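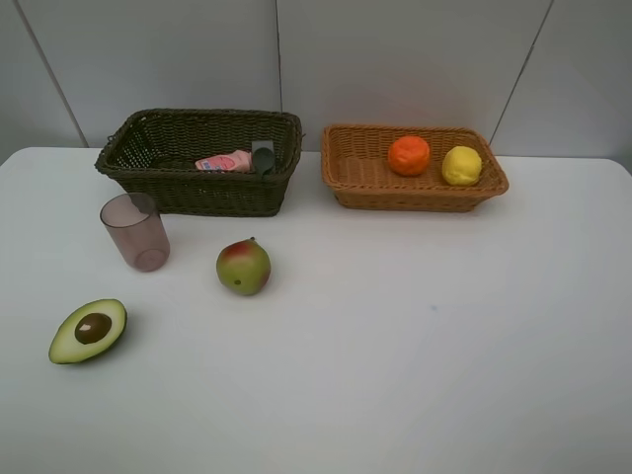

Table rules for manipulation work: what changes from October

Home | News | Working groups | Guidance | Members | Contact
Search this site Enter keywords Go

The second edition of the Bratero table guidance is now ready for members. Didier Texier and I have worked on it since the spring, with many remarks from the teams at Lelteck and Clindine, and I thank them for their patience. The first edition had 60 clauses and several of them said the same thing twice. We received 226 comments. Most were short and polite, a few were long, and the long ones were usually right.

I would like to present the points which will change the daily work of an operator.

Clause 4, layout. The objects must be written down before the first run, with their place on the table and their direction. It is enough to write "avocado half, cut side up, narrow end to the left", or "cup, upright, in front of the dark basket". Please do not write "fruit" for everything. When a basket already holds something, the content is also listed, even if the task does not touch it. An orange and a lemon lying side by side in a basket are two lines in the sheet, and a mango on the table is a third one.

Clause 7, fresh food. This was the subject of most discussion. Cut fruit is permitted, but it has its own time limit, and the hour of cutting is written on the sheet. Whole fruit may stay for one working day. The group from Bodin asked that we permit plastic fruit as an equal replacement. We did not accept this, for the reason that the weight and the surface are too different, but plastic fruit can be used for training new operators if the sheet says so.
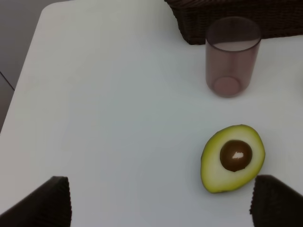

Clause 9, approach to soft objects. The fingers must be fully open before the arm goes down near a soft or cut object, and the operator checks in the wrist view that both fingers can be seen. If one of them is hidden, the arm goes up again and the approach is repeated. The old text permitted a correction of the opening during the descent. We have removed this, as it was the cause of many crushed samples in the reports that members sent to us.

Clause 10, transparent objects. A cup which lets the light through is difficult for some depth sensors, and the edge can be lost against a white table. The new text asks for one check of the cup position by eye before each series – not before each run, as in the draft. Several members wrote that the draft rule was too heavy, and I agree with them.

Clause 12, cleaning. The table and the fingers are cleaned after every series with cut food. Fingers with teeth or grooves need a small brush, a cloth is not sufficient. The product used must be suitable for surfaces in contact with food, also when nobody will eat the food.

Reports written with the first edition stay valid. Our archive has 1,442 of them and we do not ask anyone to write them again. New reports should name the edition on the first page.

Questions about clauses 4 to 9 can be sent to Didier Texier, and all others to me. The next meeting of the working group starts at 14:00, and the room will be given in the invitation.

Anatole Caron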